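My Anville Base Inspection Checklist (run it before every war)

Hey clan! Syafiqah Pangaribuan here, still pushing in Anville and still losing trophies to silly layout mistakes. I go through this list every time I save a base - my notes are under each one.

1. Wall gaps: CHECK
Zoom all the way in and follow the outer ring with your finger. I found a hole behind my Piline tower in October and I'd been defending with it for weeks!

2. Air cover: CHECK, but only just
Both sky cannons need to reach the keep. Mine sit 9 tiles apart and the overlap is thin on the east side, so I may pull one in.

3. Traps armed: FAIL
Two spring traps were empty. Re-arming the pair cost me 50 gold, so no excuses, really.

I do my trap round at breakfast with the tablet propped up in the kitchen, and it takes maybe two minutes if the Setiawan update hasn't moved the menu again (it has, twice).

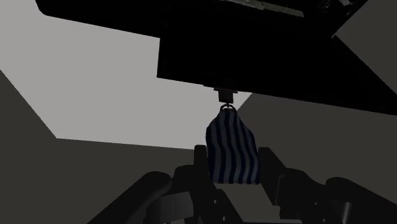 4. Storage spread: CHECK
Keep gold and elixir in separate pockets. My last raider got away with 3192 gold and not a drop of elixir - I'll take that!

5. Clan guard filled: NOT YET
Waiting on archers from the Hendarer crew. If you have spares, send them over before the war timer starts, please and thank you!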